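Ridham Home Board > Kitchen and Dining > Cleaning and Organizing
Thread: Table is where everything lands. How do you clear yours?
21 replies, 3566 views. Showing first page

kuritz_lane
Posted Sat 15 May
Member, 125 posts

We have a red speckled table in the kitchen and it has turned into the place where shopping, snacks and cleaning stuff all end up together. By the weekend there is hardly room for a plate. I've tried doing it a bit at a time and it never gets finished. Looking for an order that works. The counter is nearly as bad so I can't just move things over there.

saltbox
Member, 1000+ posts

Trash first. Don't sort anything until the wrappers and used napkins are gone. Half the mess on my table is packaging and once it's out you see what you have left.

After that I do food, then cleaning products, then whatever is left over.

twopans
Member

I'd do the cleaning products before the food. I don't like disinfectant sitting next to bread, even with the cap on. Takes ten seconds to put it under the sink.

saltbox
Member, 1000+ posts

Sure, but if you start with the bottles you have to reach over all the trash to get at them. I still say wrappers first.

kuritz_lane
Member, 125 posts

OK, starting with trash. I put a paper napkin down under the snacks and that at least keeps the crumbs in one spot.
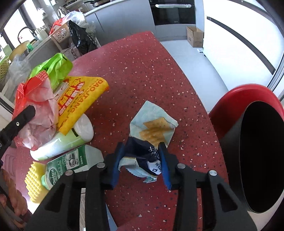 Re: Table is where everything lands

twopans
Member

The Dettol is lying on its side with a sponge right by it, and there's something baked on the same side of the table. That's what I meant. Stand the bottles up somewhere else, then do the food.

The cracker I would just eat.

herath_b
Member

You have an open cardboard box on the floor already. Use it. Anything that doesn't belong on the table goes in the box, you wipe the table, then you empty the box one thing at a time into the cupboards. I've done it that way since March and the table takes me one song on the radio.

saltbox
Member, 1000+ posts

The box method only works if you empty the box. I had one by the back door for most of a winter. There was a jar of mustard in it.

herath_b
Member

Well yes, you have to empty it. I don't let myself sit down until it's flat and out with the recycling.

kuritz_lane
Member, 125 posts

The box might work. What about the bags though? I have paper ones and plastic ones and they all seem to have one thing left in the bottom. I hate throwing out a bag with two pastries in it, and I hate keeping it too.

voltau_kitchen
Member

Tip the pastries into a tin or a lidded tub and get rid of the bag. Paper bags let them go stale anyway. If you have several bags with bits in them, put it all in one tub and tell the house it has to be eaten by tomorrow. In our house it's gone by nine.

twopans
Member

Not everything in one tub. Anything with a strong filling will make the plain stuff taste of it. Two tubs.

voltau_kitchen
Member

Fine, two. Mine all tastes the same to me.

saltbox
Member, 1000+ posts

One more thing on wiping down. Speckled tops hide crumbs. I have a speckled counter and I can't tell by looking, so I run my hand over it dry before I get the cloth out. If you wipe first the crumbs turn to paste and you push them to the edge.

kuritz_lane
Member, 125 posts

I have been wiping first. That explains the edge.

So: trash, bottles, food into two tubs, rest in the box, dry hand, then cloth. Will try it tonight and do the counter tomorrow if I have the energy.

herath_b
Member

Do the chairs as well. Things move from the table to the chair seats and then you think you're done – I lose a whole shelf's worth of stuff that way when people come over.

twopans
Member

Agree on the chairs. Still think bottles should be first.

Page 1 of 2 | Next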